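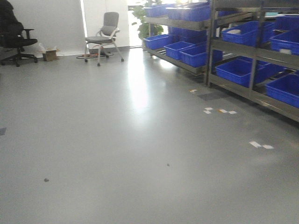 Ground floor, looking towards the daylight end. Grey floor, two of the chairs.

2023-07-03
Paste and lining trials, Joshi ledgers

This entry continues the June series on wheat starch paste for the Joshi ledgers. It covers the second batch of paste, the lining tests on the waste leaves and the first proper repairs. Readers should take the recipe from this entry and disregard the one given in June, which had the soaking time wrong.

Paste. The starch is the Brurex precipitated grade, from the bag opened last month. One part starch to five parts water by volume, soaked overnight and cooked in the double pan. Stirring was continuous with the wooden spoon until the mixture turned translucent and then for a further half hour on a low heat. It was left to cool under a disc of silicone paper and pushed through the horsehair sieve twice. The first pass was poor. There were small rubbery lumps at the bottom of the sieve, which suggests that the heat was raised too quickly at the start. The second pass was smooth and the paste stood up well on the brush.

Three strengths were made up from this one batch: as sieved, let down to the thickness of single cream, and let down again to the thickness of milk. They are marked A, B and C on the jars. The jars are on the middle shelf of the refrigerator and should not be moved to the door, where the last set froze at the back and separated when thawed. Paste more than a week old is to be thrown away whatever it smells like.

Tissue. Two weights of the Droltero long-fibred tissue were compared. The heavier sheet was easier to handle when pasted out and gave a firm repair, but it left a visible step at the torn edge on all of the waste leaves. The lighter sheet lay down well. It must be water-cut and teased out along the edge; where it was cut with a knife in order to save time, the repair showed as a hard line under raking light. All repairs on the ledgers themselves will be made with the lighter sheet and strength B, with the exception of the spine folds.

Spine folds. These remain the difficult part of the work. The ledgers were sewn through the fold with a thick thread, and the outer leaves of most sections have parted along the sewing holes. Strength B was not strong enough to hold a guard that would be opened and closed repeatedly. Strength A held, but cockled the leaf for a thumb's width on either side unless it went under weight at once. The method adopted is to paste the guard out on polyester film, leave it until the shine has gone, lay it down, and press between blotters directly. The blotters should be changed after ten minutes and again after an hour. 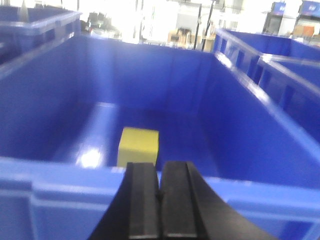
The state of the blotters has been a concern in its own right. Several of those in use had picked up a brown tide line from the washing carried out in June and should have been withdrawn then. A stained blotter is not safe against a clean leaf even when it appears fully dry. The stained ones have now been cut down for use under the pasting film, with a pencil cross on one corner. Colleagues are asked not to return crossed blotters to the press stack.

Ink. Spot tests were carried out again before any moisture was applied. The black entries are stable in cold water and in water with a little alcohol. The red rulings are not. They bled slightly in both, and a faint pink halo was visible on the test blotter within a minute. The purple stamp of the Gostamen office, found on the first leaf of each volume and on scattered leaves after that, bled at once and badly. No leaf carrying the stamp is to be washed, humidified or lined overall. Local repairs near the stamp should be made with remoistenable tissue activated on a damp sponge, well blotted first.

This rules out overall lining for a larger part of the first volume than had been hoped. The volume has 201 leaves, with the last one a stub bearing no writing, so that the office numbering stops at 200. The stub was missed when the volume was collated in June and the collation sheet has been corrected. Leaf 2 is bound upside down. It was evidently put in that way by the original binder and the office numbering follows it, so it will go back as found.

Lining tests. Four waste leaves were lined overall with strength C. Two were dried on the board with the edges pasted down and two were dried between felts. Board drying gave the flatter result but pulled the surface a little tight, and one leaf split at an old crease during the night. Felt drying left a soft, slight wave that most readers would not object to. The felts are preferred for the ledgers. The waste leaves are from the same paper stock but have had an easier life than the ledgers, and the results should be read with that in mind.

Humidity in the room was higher than is desirable for most of the day, and drying was slow. The felt-dried leaves were still cool to the back of the hand at closing and have been left under light weight. They should be looked at first thing and the felts changed before anything else is begun.
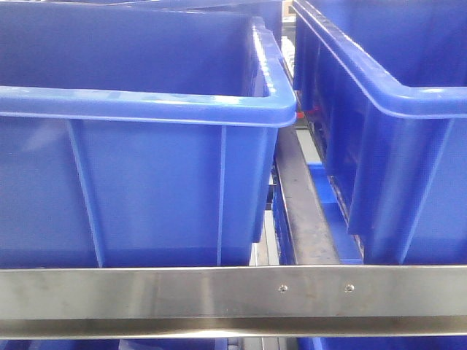
Blue storage bin, rim and ribbed front wall.

Supplies. The lighter tissue will not last to the end of the first volume. The remaining Brurex starch is sufficient. Blotting paper is needed in the larger size, and the order should specify undyed. The soft goat-hair brush is shedding and has been put aside; three hairs had to be lifted out of a finished repair with tweezers, which disturbed the tissue and meant doing that corner again. The spare brush is stiffer but serviceable for strength A.

Cost and time. The work is slower than the estimate. The estimate allowed for almost 600 tears across the whole set of ledgers, and the first volume alone seems likely to use up more than its share. A revised figure should wait until the first ten sections are complete and the time sheets can be compared. In the meantime, small edge tears that do not reach the writing are to be left, unless they would catch when the leaf is turned.

Outstanding: repeat the red ruling test with a drier sponge; try strength A mixed half and half with methyl cellulose on a spine guard; decide on thread for resewing. The old thread from section one is in a labelled envelope inside the front board.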